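Faux profils Facebook pour une pub, vous feriez ça ?

wokine59
posté le 2022-03-02
Salut, un client (Brulier, petite marque de sauces) me demande de créer un faux profil perso pour sa campagne de mai. Genre un cuisinier qui ajoute les gens en ami, et dans le message privé, la promo. Budget 530 euros. Vous en pensez quoi ?

Fakley
Non. Compte fermé en 2 semaines, et la page du client avec si t'as pas de chance. Fais une page normale.

wokine59
Oui mais une page normale avec zéro abonné... portée nulle. Le faux profil de l'agence d'avant avait 301 amis, il a tenu tout l'hiver.

Fakley
Et combien de ventes ? Des amis c'est pas des clients.

rbarbier
Pas d'accord avec Fakley. L'idée est pas idiote, c'est le coté mensonge qui gêne. Un perso clairement signé Brulier, sur une page, ça passe. Les gens jouent le jeu si c'est drôle.

Trịnh
+1. Par contre arrêtez avec les 300 invitations par jour, c'est ça qui déclenche les signalements -- vécu.

wokine59
Bon, admettons une page. Il me faut une photo de couverture, dites moi : 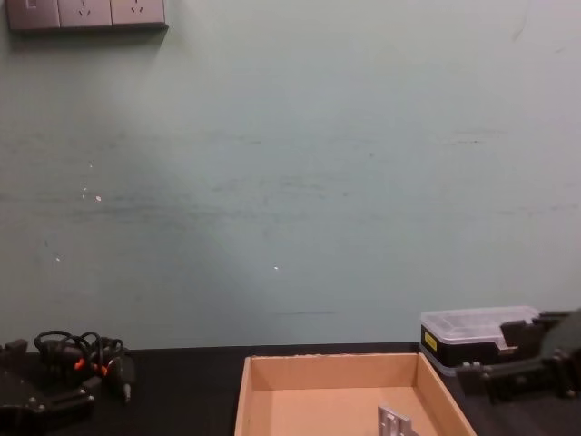
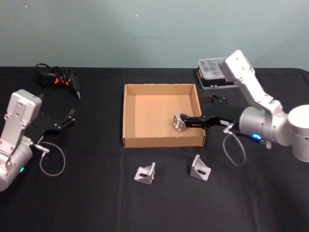 Pour la couverture, pense d'abord au mobile, le texte saute une fois sur deux. Garde le centre pour le nom de la marque, rien dans les coins. Le mur gris-vert pâle derrière la table noire, ça va bien en fond, du blanc dessus reste lisible si tu prends une graisse épaisse. Eviter le rouge par contre. Et teste avant de payer la moindre pub.
Romain Barbier

Fakley
Mouais. Pour des sauces je mettrais de la bouffe, un fond gris ça donne pas faim.

rbarbier
C'est un fond, Fakley, il mettra les bouteilles par dessus.

wokine59
Ok merci, j'appelle le client demain pour lui dire que le faux profil c'est mort. Il va raler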